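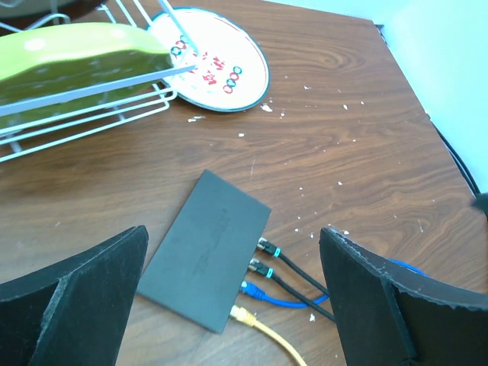
3.2 Cable identification at the switch

Figure 4. Desktop network switch with four Ethernet cables connected along one side: two black with teal boots, one blue, one yellow.

Small unmanaged switches are usually installed on whatever surface is free, and their cabling is seldom labelled. In the Alleveck survey, 65 of the 80 workplaces visited had no written record of which cable served which device. Staff relied on jacket colour, boot colour or the path of the cable across the desk.

Colour alone was sufficient when every cable differed. It failed when two cables shared both jacket and boot, as with the black pair in Figure 4. In such cases a participant asked to disconnect one device had to trace the cable by hand to its far end – a step that was often skipped. Of the wrong disconnections recorded, 13 involved a pair of matching cables.

Following Iturra's protocol, each participant was given one named device and asked to point to its connector before touching anything. The answer was scored as correct, incorrect or withheld. Port numbers were not accepted as an answer unless the participant could also state the colour of the boot. Trials in which the switch was moved more than 5 cm from its original position were excluded, as movement changes the lie of the cables and removes a cue that regular users depend on. Labelled cables were analysed separately (Section 3.4).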